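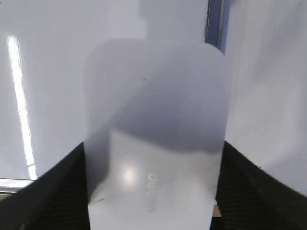 Section 4: Setting Up the Letter Trail

Before you start

The Letter Trail is the part of the Nivier Home Learning Kit that parents skip, usually because it involves the floor. We ask you to reconsider. Children between three and five do a great deal of their thinking with their feet, and a row of letters they can stomp on will get more attention than the same letters on a worksheet.

This section covers laying out the trail, running the first session, and packing everything away in a condition that lets you find it again. If you have not yet sorted the cards into their three pouches (Section 2), go back and do that. Setting up from the unsorted box is possible. Zbigniew Jakubowski, who wrote the first edition of this guide, did it once at a school open house and has asked us to keep the sorting step in every edition since.

You will need:

The 25 floor cards from the large pouch
The 12 picture cards from the small pouch
The sound spinner
The roll of low-tack tape
A stretch of clear floor, at least as long as your couch
A child who has eaten recently

Note: There are 25 floor cards and 26 letters in the alphabet. This is not a packing error and you don't need to write to us. X and Y share a card, printed front and back. A child of three will never need both at once, unless your family is very serious about xylophones and yaks.

4.1 Choosing the floor

1. Pick a floor that is flat and dry. Hard floors are best. Short carpet works, but the tape will hold for one session and then give up.

2. Move anything breakable out of the room. Then sit down on the floor and look again from your child's height, and move the rest.

3. Check that the trail will not end at a staircase, a door that opens inward, or the dog's water bowl. Children look at the card they are standing on and leave the rest of the house to you.

Caution: Floor cards are smooth on the printed side. Bare feet or grip socks only. Ordinary socks turn the Letter Trail into a different and much faster game.

4.2 Laying the first trail

Use only four cards for the first trail. The urge to lay out the whole alphabet is strong, especially in grandparents. Please resist it. A child facing the whole alphabet at once will either run the length of it without looking or lie down on the letter D.

1. Take out the first letter of your child's name. This card always goes first.

2. Choose three more letters that look and sound nothing like it. If your child is Ben, leave D and P in the pouch. B, S, M and O make a good starting set.

3. Place the cards one child-sized step apart. To measure, ask your child to take a step. Ask for a normal one, then wait for the leap to be over and ask again.

4. Tape each card along the top and bottom edges. Press the tape down with your thumb from the middle outward.

5. Turn every card so the letter is right way up for someone walking from the start. Check this from the start, standing up. It is easy to lay a W as an M, and we have had letters.

Note: The small green dot in the corner of each card marks the bottom edge. If your child peels the dots off and wears them, draw a line there with a pencil.

4.3 Setting up the sound spinner

The spinner comes flat. It has a board, an arrow and a two-part plastic pin.

1. Push the wider half of the pin up through the hole in the board from underneath.

2. Drop the arrow over it, printed side up.

3. Press the narrow half of the pin down until it clicks.

4. Flick the arrow. It should go around at least twice and stop on its own. If it doesn't move, the pin is too tight, and you should ease the top half up a hair. If it flies off, the click you heard was something else.

5. Slide the picture cards for your chosen letters into the slots around the edge of the board. Leave the other slots empty. An arrow that lands on an empty slot means "spin again," which most children consider the best result available.

Caution: The pin is a small part. Keep it away from children under three and from anybody who is currently putting things in their ears.

4.4 Running the first session

Plan on a short session. Ten minutes is plenty. Mid-morning is good and right after a nap is better. Five in the afternoon has been tried.

1. Walk the trail yourself first. Step on each card and say its sound, not its name: "sss" for S, "mmm" for M. Do this with a straight face. If you act as if it is beneath you, your child will pick that up at once.

2. Let your child walk it with you. Say the sounds together. If only one of you is saying them, carry on.

3. Let your child walk it alone. Stay quiet for this one, even through a mistake. At the end, go back to the card that caused trouble and say the sound once, cheerfully, like somebody mentioning the weather.

4. Bring out the spinner. Your child spins, names the picture, and runs to the matching letter. For the sun, run to S. For the moon, M.

5. Swap jobs. Your child spins and you run. Get one wrong on purpose. Being corrected by a delighted four-year-old is undignified, and it tells you more about what has sunk in than a test would.

6. Stop while your child still wants another turn.

Note: Some picture cards have more than one fair answer. The card we call "rug" has been called carpet, mat, blanket and, by the nephew of our illustrator Bartosz Kurek, pizza. Accept any word your child gives and work from its first sound. If there is no P on the floor, fetch it from the pouch. Pizza is as good a way to meet the letter as any.

4.5 Making the trail longer

Add two new letters when your child can walk the current trail without help on two separate days. A second good run after lunch on the same day doesn't count, much as you might like it to.

1. Keep the letter from your child's name at the start.

2. Put the new cards in the middle. New cards at the end get skipped, as the end of the trail is where the jumping happens.

3. Add the picture cards for the new letters to the spinner.

4. Take out any letter your child has known cold for more than a week and bring it back later as a guest.

Once your trail has eight letters, you can bend it. Curves, corners and a route under the kitchen table are all fine. Families with the Bednarek extension set can link the two trails using the blank connector cards, but check that both sets are the same thickness. The early Bednarek cards are slightly thicker, and small toes will find the edge.

Caution: Do not run the trail up onto furniture. We say this in every edition and receive photographs anyway.

4.6 When things go wrong

Your child refuses to step on the cards.
Switch to throwing. A rolled-up sock tossed onto the right letter does the same job. Return to stepping in a few days, or don't.

Your child knows every letter in order but none of them alone.
This is the alphabet song at work. Shuffle the cards, lay them again, and hum something else.

Your child mixes up b and d.
So do most children, well into first grade. The floor cards use capitals for this reason. Leave the lowercase side alone until Section 6.

The tape leaves a mark.
Wipe it with a damp cloth. On waxed wood, use the felt corners from the Dramau storage tray instead of tape and walk slowly. Test any tape on a hidden spot first, particularly in a rented home.

A younger sibling keeps removing the cards.
Give the sibling a job. Card 3610, the plain red one at the back of the large pouch, has no letter on it and is not counted in the set. It exists so that a toddler can be put in charge of it. (The number is our print code. Parents have asked whether it means anything. It does not.)

Your child has lost interest completely.
Put the kit on a high shelf and say nothing for two weeks. A kit that went flat in February can be the most exciting thing in the house by the first warm day of spring.

4.7 Packing away

1. Peel the tape slowly, pulling it back along itself and keeping it low to the floor.

2. Hand the cards to your child one at a time and ask for each sound as it goes into the pouch. This is a sneaky extra round. Don't announce it.

3. Wipe any sticky edges and let the cards dry flat before stacking. Damp cards bond to each other with real commitment.

4. Leave the spinner assembled. The pin can be taken apart, but it prefers not to be, and replacements come only as a pack from the Lalletmont parts desk.

5. Check under the couch for the X card. It is also the Y card, so losing it is twice as annoying.

6. Store the pouches flat, away from radiators. Cards that have curled can be pressed overnight under a heavy book. The cookbook you were given and never opened is about the right weight.

Keep a note of which letters were on the last trail. The inside lid of the box has a grid for this, and you will need it for Section 5, where the cards go up on the wall and you can finally get off the floor.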